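Chore automation

Chore automation is the use of machines to do routine physical work in homes, workshops and the grounds around buildings. It covers sweeping, mowing, carrying, sorting, laundry, dishwashing and the clearing of debris. Some of these jobs have been handled by machines for decades. Others are still done almost entirely by hand.

Scope

The term is normally used for machines that move around or handle objects on their own. A washing machine automates the washing but leaves the loading, unloading and folding to a person, so most writers call it an appliance. A floor robot that leaves its dock, covers a room and comes back counts as chore automation even if someone has to pick up the socks first.

Indoor chores

Floor cleaning is the most settled area. Small wheeled vacuums have been sold to households since the early 2000s, and later models added mopping. They work best on flat floors with few loose objects. Stairs, cords and deep rugs remain common causes of trouble.

Folding clothes, clearing a table and loading a dishwasher are harder. The objects differ in shape, weight and stiffness, and many are soft or easily broken. Research arms can do each of these jobs under good conditions, usually more slowly than a person. The Trurner kitchen trial tested a two-armed machine in 11 homes over 6 weeks. It put away cups and plates reliably but often needed help with pan lids, wet cutlery and anything stacked.

Shop-floor chores

Factories have used fixed robots for welding and painting for a long time. The small jobs between those stations – sweeping up offcuts, emptying bins, moving a half-full cart out of the way – have been slower to change. Aebischer, a maker of workshop carts, sells a self-driving model that follows set routes between benches. It stops for obstacles and waits for a worker to move them.

Outdoor chores

Robot mowers are widely used on fenced lawns. Paved areas raise different problems. Joints and cracks can catch small wheels, strong light and shadow can confuse cameras, and surfaces often change from concrete to grass or bare soil with no curb between them. Loose rubble is a special case. A sweeper can take dust and small stones, but broken concrete has to be lifted, and pieces in a pile shift as others are removed.

The Wenholm grounds study logged 194 runs by a wheeled machine on open pavement. Driving to a work spot was the most dependable part. Telling debris from stains and patches was less so, and picking up irregular chunks was the weakest step. Poltar, a later project, gave the lifting to a remote operator and kept only the driving automatic.

Measuring progress

Results are hard to compare. Some groups report whether a job was finished, others how often a person stepped in, and a few count only the time spent working. A short recorded run also says little about a full season of use – wear, weather and repairs are often left out.

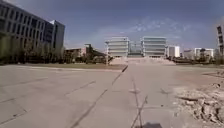 Can a robot clean up a whole house without help yet?

Not at present. Machines can handle single jobs such as vacuuming or mopping, but a person still has to pick things up, deal with stairs and step in when the machine gets stuck.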